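Brorora Forum > Shop Floor > Rules and Good Practice

Thread: Reset rules for tabletop cells - how strict are you?

remzi_p
Jan 7, 2020
Trying to write a one page rule sheet for our two-arm bench at Skuvham and the people using it can't agree on anything. Main fight is over object layout between runs. Draft so far:

Arms parked before hands go over the table. No exceptions.
Nothing taller than the parked finger height under either gripper.
Loose parts off the table or logged as part of the set.
Cables checked every 56 runs.
Whoever resets signs the sheet.

What am I missing. Also is 56 dumb, it's just how many lines fit on our log page

nhi_t
Rule two is going to bite you. "Parked finger height" means whatever the last person parked it at. Write down a number and put a gauge block by the bench. We had the same wording at Prusthorpe and had 3 people reading it 3 ways.

rostyk
Agree w/ nhi. Also "loose parts" needs a definition. Is a lid on a pot loose? Is fruit in a basket loose? I'd say yes to both but you'll get arguments

remzi_p
ok fair. Here's the bench with the kitchen set out, so we're argueing about the same thing

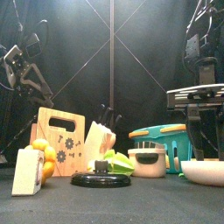
Kitchen set, both arms over the table.

By my draft the lid on the pot counts as part of the pot. Basket and what's in it = one item. Happy to be told no.

rokeya.g
No :)

Lid is its own item. If it can be picked up alone it gets its own line, that's been our rule since August and it killed most of the log disputes. Same for the basket, list the contents.

More worried about that white bowl though. It's right under the hanging finger. Is that where the arm parks? If so I'd want a keep-out patch there, taped, and nothing in it at reset.

remzi_p
Not the park spot. But yeah nothing in my draft says so, you'd have to know. Adding a taped patch under each park position

yevdokiia_t
Gonna disagree with most of this. You're writing a rule sheet nobody can do in under ten minutes. Listing every piece in a basket, per reset? We ran 3192 resets on the Boiko bench with one rule for layout: match the reference photo, initial it, go. Fewer rules and people really follow them

rokeya.g
And how many of those resets did you audit

yevdokiia_t
198. Found a handful with stuff swapped left to right. Lived with it.

nhi_t
A handful out of 198 is not nothing?? depends what the runs are for I guess. For a demo sure. If someone's comparing results across weeks then no way

yevdokiia_t
Sure, it depends. So say that in the sheet. Two levels, quick reset and full reset, and whoever owns the job picks one up front. Safety stuff is the same for both - I'm not arguing about parking the arms

rostyk
two levels is good. please define "parked" too though. Motion stopped is not parked. I want drives disabled and the person resetting holding the enable, or key out, whatever your cell has. Your risk assessment should already say which, and if it doesn't fix that before you print anything

On cables - two of them cross over the table in your picture. If they're meant to be there put them in the check by name. "Cables checked" gets you a tick and no looking. And I'd do it every shift, forget the run count

remzi_p
Good, every shift. 56 is gone.

Reference photo question for Yevdokiia, same angle every time? Ours would be from the front like that one and you can't see much of what's behind the front stuff. The second board is mostly hidden behind the one with the gears, and good luck with whatever is behind the pot

yevdokiia_t
Two photos. Front and straight down. Print both on one sheet, tape it to the bench, new sheet when the set changes. Old sheet goes in the bin the same day or somebody will use it

rokeya.g
Not the bin, the binder. With the dates it was in use. Otherwise you can't tell later what layout a run had

yevdokiia_t
ok binder. fine

remzi_p
Version two:

Parked = home pose, drives disabled, key out. Then hands.
Finger height is a number, gauge block at the bench.
Taped patch under each park position, kept clear at reset.
Quick or full reset, job owner picks before the first run.
Quick: match both photos and initial.
Full: every piece that can be lifted alone gets a line, lids and basket contents too.
Named cables checked each shift.

Still want the signature on both levels. Will post the print version when it's laid out, the log page needs redoing anyway

nhi_t
Put a revision number on it. Ours didn't have one and there were two going round for a month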